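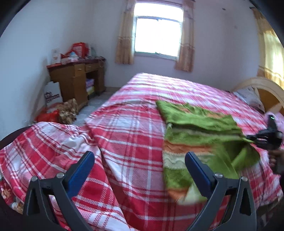 A pink-and-red plaid quilt on the bed, with a second one bunched up beside it.

The tower that wanted to be a garden

From the highway, Flillutari looks like a filing cabinet somebody left open. Every second floor juts out over the one below, and in each gap sits a terrace planted with trees, which the sales brochure called "sky orchards" and the residents call the drawers.

The architect, Chutima Rungrueang, doesn't mind the nickname. "I've heard worse from my own engineers," she says, stirring a coffee she has no apparent plan to drink. Her firm, Kaewmanee, won the job with a sketch showing a mango tree on the 13th floor. The tree in the sketch was in full fruit. The tree on the 13th floor is a lemon, and it's having a think.

Growing anything at that height is a strange business. The wind comes up the face of the building and arrives on the terraces from underneath, so leaves get turned inside out like cheap umbrellas. Rungrueang's answer was a perforated bronze screen, angled at 10 degrees, that breaks up the gusts before they reach the planters. It also hums. The note changes with the weather, and people on the upper floors have learned to tell a southerly by ear before they've opened the blinds.

The builder, Weltton, wanted glass. Glass was cheaper, lighter and would have been up in March. The argument ran for seven months and produced a stack of drawings so tall that the site office used it as a plant stand.

Then there's the soil. Each terrace carries 20 tonnes of it, wet, and all of that has to be held up by something. Here it is a set of concrete fins that run straight through the apartments, usually where you'd like to put a couch. Most owners have made peace with theirs. One has painted it as a giraffe, another has hung bicycles off it, and a couple on the ninth floor have put in a bench on either side so they can argue in private.

The best part of the building is the one that cost least. Between the lobby and the street, Rundeck, the landscape people, left a plain brick ramp with a wide low wall, meant for wheeling barrows up to the service lift. Kids ride down it. Couriers eat lunch on the wall. On a warm evening it's busier than all the drawers put together, and it has no brochure name whatsoever.

I ask Rungrueang whether that bothers her. She looks at the ramp for a while.

"I'd make it a bit wider," she says.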